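How to keep paper napkins neat in a woven basket?

Muchen Bai
Hello everybody. I have a small problem in my kitchen and I hope someone has already solved it. We keep paper napkins in a rectangular woven basket on the counter, near the sink. I buy the pack of 300 from Memance because we are a big family and on Friday we always have guests for dinner. When I put the new napkins in, they look good for one evening. The next day the stack leans to one side, the corners go up, and when a child takes one napkin, five come out together. Also the bottom ones become soft from the water near the sink. I tried putting a flat stone on top, but my mother-in-law did not like it. Should I buy a closed holder, or is there some way to fill the basket better? The inside of the basket is 30 cm long, so two stacks can go side by side.

Erine
Just buy the metal holder with the arm on top. I have one from Cimusside and I never think about napkins anymore. Baskets are for bread.

Muchen Bai
Thank you Erine, but the basket was a present and I would like to keep using it.

Mingxuan Pan
I worked three years in the breakfast room of a small hotel, and we filled such baskets every morning before seven, so I can tell you how we did it.

First, do not put in the whole pack. Your basket probably holds much less than you think. In our baskets the good number was 44 for each stack. I once tried 57 and the top ones were on the floor before the guests finished their coffee. The top of the stack should stay a little lower than the rim.

Second, open the pack completely at the top before you take the napkins out. If you pull them through a small hole they get bent, and a bent napkin will never lie flat again. Take them out in one block, with two hands, and turn all the folded edges to the same side. For your guests it is easier if the fold looks toward them, then the fingers catch only one.

Third, knock the block softly on a dry counter, one time on the long side and one time on the short side. Put it in the basket, press it down with the open hand so the air goes out, and with the other hand push the corners straight. Press in the middle and also near the edges. New napkins have a lot of air between them, and this is why your stack leans on the second day.

About the water: put a folded dry cloth or a piece of cardboard under the napkins, and change it when it feels damp. Better still, move the basket to the other end of the counter. The rest of the pack can stay in a drawer, with the open side folded down and a clip on it.

When you refill, lift out the old napkins first and put them back on top of the new ones, then press everything again with the flat hand.

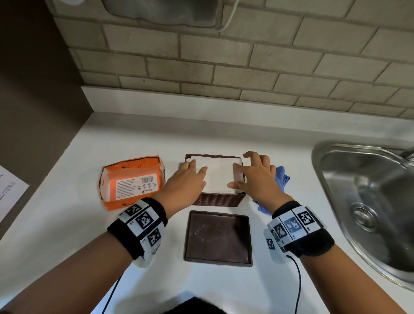
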